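The long afterlife of the office hard drive

Old drives are meant to be wiped, shredded or sold on. Most of them sit in a cupboard. Is any of the advice worth following?

By Pranab Karunaratne

The cupboard at Standcombe is two metres tall and locked with a key that hangs on a nail next to it. Inside, on shelves meant for stationery, are the hard drives that came out of the firm's servers over the past decade, still in the plastic and metal carriers that let them slide in and out of the rack. A few have masking tape across the front with a word written on it. DEAD, says one. DEAD? says its neighbour.

I had been told there was a system. The firm, a mid-sized surveying practice, has a retention policy, a disposal policy and a contract with a recycling company called Farnberg, whose brochure promises "complete peace of mind across the storage lifecycle". What the firm did not have, when I asked, was a list of what was in the cupboard.

It is in good company. I spent much of January asking businesses what they do with drives when they have finished with them, and the answers divided fairly cleanly into what the policy said and what the shelf showed. Everyone I spoke to agreed that an old drive is a risk. Almost all of them had a box of them.

The industry that has grown up to deal with the box is keen to help, at a price. Farnberg quoted me £290 for a collection from a small office, before a single drive had been touched. Destruction was extra, and so was the certificate, a sheet of paper stating that the destruction had taken place. I asked what the certificate would show that an invoice wouldn't. The salesman said it would show that I had been certified.

Wiping is cheaper. A drive is plugged in, a program writes over everything on it, and at the end there is a report and a usable drive. For ordinary spinning disks in good health this works well and has done for years. The claim you still hear, that data must be overwritten dozens of times or some laboratory will tease it back out, belongs to a time when drives were cruder. Yet I was offered multi-pass wiping by three different firms, all of them charging by the pass.

The trouble starts with drives that are not in good health. You can't overwrite a disk that won't spin up, and those are precisely the ones that get pulled from a server in the first place. So they go on the shelf with the tape on. Solid-state drives bring problems of their own: they keep spare areas that an ordinary overwrite may never reach, and the built-in erase command is the better choice, provided the maker has implemented it properly.

Then there is the matter of the caddy. I had never given the caddy a thought until I visited Kodikara, a refurbisher on an industrial estate outside Imham, where they seem to think about little else. Every server maker has its own, in its own shape, with its own latch, and often a different one for each generation of machine. The drive inside may be the same as the drive inside a rival's, down to the connector. The bracket around it is what decides where it will go.

"People send us the drives and bin the caddies, or they send the caddies and shred the drives inside them," said Čestmír Kolář, who runs the workshop. "Either way I've got half of something."

He told me the last big batch to come through had been 3396 drives from one client, and that nearly 3000 of them had arrived still in their carriers. He regarded this as a triumph. His staff take out the screws, set the bracket aside, look over the connector for bent or dirty contacts and check the board for scorching before anything is given power. Then comes the test, which can take most of a day for a large disk. Plenty fail.

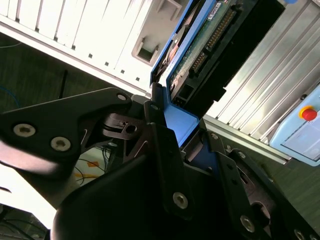 What happens to the ones that pass is where my doubts set in again. Kolář sells them on with a short warranty, and his prices are fair. Elsewhere the second-hand market is murkier. The number of hours a drive has run is stored on the drive itself, and buyers have learned the hard way that the number can be reset. A disk advertised as "renewed" may have had a clean and a new label. I asked four online sellers what their renewal process consisted of. Two replied. One sent me a link to its returns page.

None of this means shredding is the honest alternative. It is loud and final and looks good in a promotional video, which may account for some of its popularity. It also turns a working machine into a bag of mixed scrap. The aluminium is easily recovered. The magnets and the metals on the circuit board are a harder job, and the recyclers I spoke to became vague when I asked how much of either they got back. Farnberg's brochure says its process is "zero to landfill". I asked where the fines went, meaning the dust and crumbs left at the end, and was told someone would ring me. I am still waiting for that call.

A shredder also settles an argument that a company might do better to have. Few of the drives I saw in cupboards held anything a thief would want. Old drawings, backups of backups, a payroll file or two. The payroll file matters, and so does knowing which drive it is on, which brings us back to the list that Standcombe didn't have.

If the data was encrypted from the start, much of the problem shrinks. Lose the key on purpose and what remains on the platters is noise. Kolář would like every customer to do this and says hardly any do, partly because the option has to be switched on and partly because someone then has to look after the key. I thought of the nail beside the cupboard.

My own advice, for what it costs, is duller than the brochures. Write down the serial number when the drive comes out. Wipe it that week, while whoever pulled it still remembers why. Leave it in its caddy if it is going to a refurbisher, and ask the refurbisher what proportion fails. If it won't spin, have it destroyed where you can watch, and keep the invoice.

Standcombe has started its list. When I went back, the drives had been moved into crates by year, or by what people believed was the year, and the one marked DEAD? had been plugged in at last. It worked. They have put it back in the cupboard while they decide.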